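Keeping a Gaming Headset Alive Past Its Warranty

Ear pads go first. Wipe them with a barely damp cloth after a long session, and skip the alcohol, which turns fake leather into confetti. My Celtari set is on its third pair, and the pads now owe me more than the headset does.

Hang the thing up. A headset left on a desk gets its cable rolled over by a chair, usually mine. 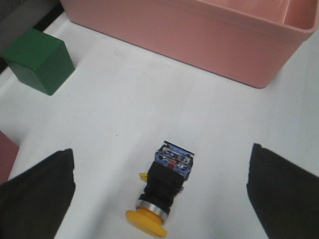
Crackling when you turn your head is nearly always the plug. Unplug it, twist a dry cotton swab inside the jack, and try again before you order anything. If the mute button is the part that sticks, work it 43 times with the power off and it may come loose. I do envy industrial hardware here: a big yellow mushroom cap on a shiny metal collar would be very hard to miss when your mother walks in mid-match. Headset makers prefer a black nub the size of a lentil, on the side you can't see. A dot of nail polish fixes that.

Coil spare cable loosely and hold it with a strip of hook-and-loop tape. Tight knots kill wires.

Emese Gál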